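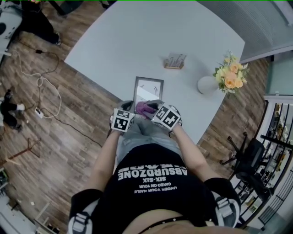 Purple cloth and picture frame at a white table.

Frame Care FAQ

Vimthorpe Framing > Support > Cleaning and handling

These answers apply to ready-made and made-to-order frames supplied by Vimthorpe. For antique frames, gilded frames, or anything glazed before you bought it, contact the workshop first.

What kind of cloth should I use?

A clean microfiber cloth with no stitched border. The Mutska cloth sold in our accessories section weighs 299 grams per square meter and has heat-cut edges. Cotton T-shirt fabric is acceptable for the frame molding but leaves lint on glazing. Paper towels should not be used on acrylic at all.

Does the cloth have to be folded?

No. Folding gives you several clean faces to work through, which helps on large glazing. A bunched cloth is easier to push into the corners of a molding. Whichever way you hold it, change to a clean part when the cloth starts to drag or show a gray line.

Can I clean the frame while it is on the wall?

Dusting, yes. For anything involving liquid, take the frame down and lay it flat on a table, glazing up. Pressure on a hanging frame can shift the hooks and mark the wall behind the lower corners.

What surface should the table have?

Flat, clean, and free of grit. Run your hand over it before you set the frame down. A bare tabletop is fine for frames with felt pads on the back. If the pads are missing, put a towel under the frame. Frames with a longest side over 510 mm should be fully supported, with no corner hanging off the edge.

How do I tell glass from acrylic?

Check the label on the backing board. GL is glass, AC is acrylic, and AC-M is acrylic with a matte coating. If the label is gone, tap the glazing lightly with a fingernail. Glass gives a sharper sound and feels colder. If you are still unsure, treat it as acrylic.

What cleaner can I use on glass?

Any ammonia-free glass cleaner. Spray it on the cloth, away from the frame. Liquid sprayed directly on the glass runs down to the lower lip of the molding and gets under the edge, where it can reach the mat.

What cleaner can I use on acrylic?

Water with a drop of dish soap, or a cleaner labeled for acrylic. Alcohol, ammonia, and window sprays can cause fine cracking that cannot be polished out. For AC-M glazing, use a cloth dampened with water only.

There is dust on the inside of the glazing. Can I open the frame?

Frames in the Mercado line have turn buttons and are meant to be opened. Lay the frame face down, turn all 4 buttons outward, and lift the backing board straight up. Remove the picture and mat together and place them face up, away from your cleaning cloth. Wipe the inner face of the glazing, let it dry completely, and close the frame in reverse order.

Frames in the Istach line are sealed with tape. Opening one breaks the dust seal, and it will need new tape afterward. The workshop can do this for frames up to 61 cm on the longest side. Larger ones are quoted separately.

Dust comes back as soon as I wipe it.

This is static, and it mostly affects acrylic. Wipe slowly with a slightly damp cloth and stop once the surface is clear. Fast dry rubbing makes it worse. Low indoor humidity in winter has the same effect, and we get the most messages about it in November.

How do I clean the molding?

Painted and lacquered molding: damp cloth, then dry cloth.
Waxed wood: dry cloth only. Furniture polish leaves a film that attracts dust.
Metal: damp cloth, dried right away. Do not use abrasive cream.

Always wipe along the length of the molding. Wiping across a mitered corner can catch fibers in the joint.

How should I wash the cloth?

Machine wash warm, separately from cotton, without fabric softener. Softener coats the fibers and causes streaks. Air dry or tumble dry on low. Wash dark and strongly colored cloths on their own the first time.

I scratched the acrylic. Is it covered?

Scratches from cleaning are not covered under the warranty. Replacement glazing can be ordered by frame size; the size code is on the same label as the glazing code.

Who do I contact about a frame that is not listed here?

Use the contact form and select "Care and repair." Include a photo of the front, a photo of the back, and the label code if you have it. Requests go to Magnus Gourlay in the workshop.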